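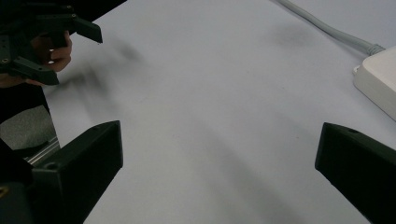
Boonmee Suksawat

Status: Open
Product: Plinotton audio interface, two-channel
Category: Recording / guitar input

Clicks and dropouts when I record electric guitar on input 1. Input 2 is fine with the same guitar and cable. It started in October after the driver update.

What I've tried so far:

Changed the buffer from 98 samples to 1,000. Fewer clicks, but the delay makes it impossible to play along with the drum track.

Swapped the cable twice. Same result.

Turned off the instrument switch and went through a Clusdale DI box into the mic side. Clicks are still there - a bit quieter, but at the same spots in the bar.

Went back to the older driver. That gave me 7 clean takes of the same rhythm part, then the noise came back on the next one.

Update, Sunday: tried it on the laptop at Chareonsuk, where our band rehearses. Input 1 clicked there too, with the gain at 40 and at 100 percent. That makes me think it's the unit and not my computer.

Update, 9 p.m.: support asked for a recording. I've attached a short one, guitar only, no plugins. Listen to the held chord near the end.

The shop in Pestcombe says they can send it in under warranty but need a return number from you first. Please send one to the email on my account. We have four songs left to track and I'm using input 2 until then.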